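Two-Arm Laundry Helper on Hire: Loading Tips for Small Laundry Spaces

Ritstead hires out the Nuvitz, a two-armed robot that moves clothes from a pile into a top-loading washer. I have worked alongside one in cramped laundry corners and porches since July, and these are the notes I give to people who ask whether it is worth having at home. They cover loading only. I have not tried it on folding or on front-loaders.

What you get with the hire

The rental is the machine itself, a charger, and a half-hour setup call. Ours was with Radomír Šťastný, who was patient and knew the machine well. The short hire is 2 hours and the long one is by the day. Spare finger pads come from Jurico and are charged separately. Ask for a set when you book, as they take a while to arrive by mail.

Getting the pile ready

1. Raise the clothes off the floor. A low plastic stool does the job, and so does a basket set on top of one. The arms can reach the tiles, but they are slow down there and tend to catch the grout lines.

2. Heap the clothes, don't fold them. The fingers need a bunched edge to close on. A flat folded towel is the hardest thing you can offer it.

3. Put dark and light items in separate heaps. The Nuvitz does not sort. It takes whatever is on top.

4. Close zippers, empty pockets, and pull out socks. Small socks slip between the fingers and are quicker by hand.

5. Prop the washer lid all the way up before you start. The arms don't open it, and a lid that is only half raised will get knocked.

6. Keep the pile and the washer close together. Long items such as pants and bedsheets drag if they have to travel far.

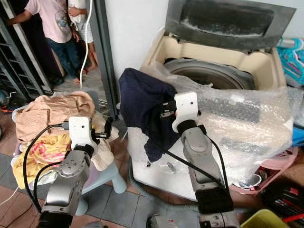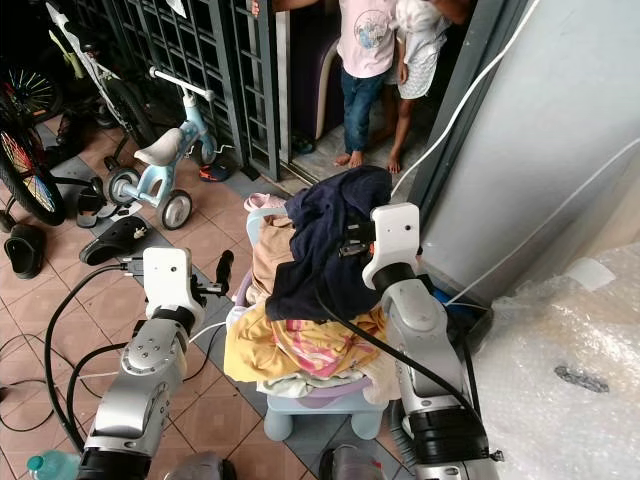
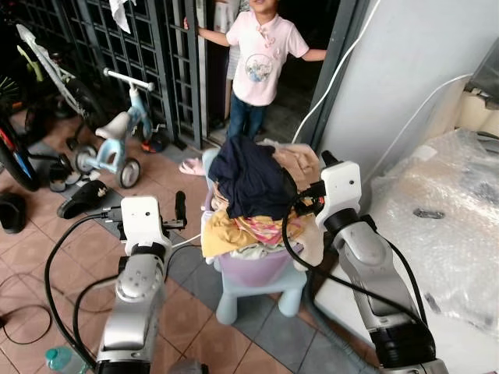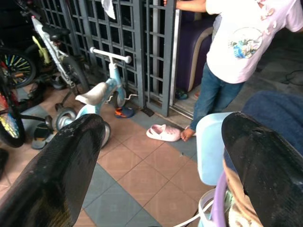
In the first picture a dark navy cloth is over the front edge of the washer, with the lid up.

Where it does well

Knits, T-shirts, and thin cotton are easy for it. It picks them up with one hand and keeps the other near the heap. Crumpled fabric gives it no trouble. A family load takes us about 30 minutes, and I use that time to wash dishes or hang out the load before.

Noise is low. You can talk over it without raising your voice.

Where it does less well

Heavy wet things are beyond it. Do not ask it to unload a soaked blanket. It also pulls two items at once now and then, and the second one may fall between the pile and the machine. Check the floor before you start the wash.

The cables along the arms can snag on hooks, hangers, and basket handles. Move those back an arm's length on both sides.

The pads pick up lint. Wipe them with a barely damp cloth after each load and let them dry before the next. Skip fabric softener sheets on the pads, which leave them slick. After 100 loads, change them whether they look worn or not.

Room and floor

Tile and concrete are fine. On a loose rug the base rocks a little, so roll the rug up. Clear shoes, toys, and bottles out of the working area. Children should stay well out of reach of the arms while they are moving, and one adult should stay by the stop button for the whole load.

Compared with the Kadlec

The Kadlec is the other one people ask me about. It has a single arm, costs less to hire, and fits a narrower space. It is fine for a basket of baby clothes. For mixed family laundry I would pay the difference for the second arm, mainly for the larger pieces.

If you only do a load or two a week, neither is worth the money. A full day's hire makes sense when there is a backlog, after a trip or an illness. Book the early slot if you can, so the last load still has time to dry outside.

Contact | Copyright February 2024 | Back to top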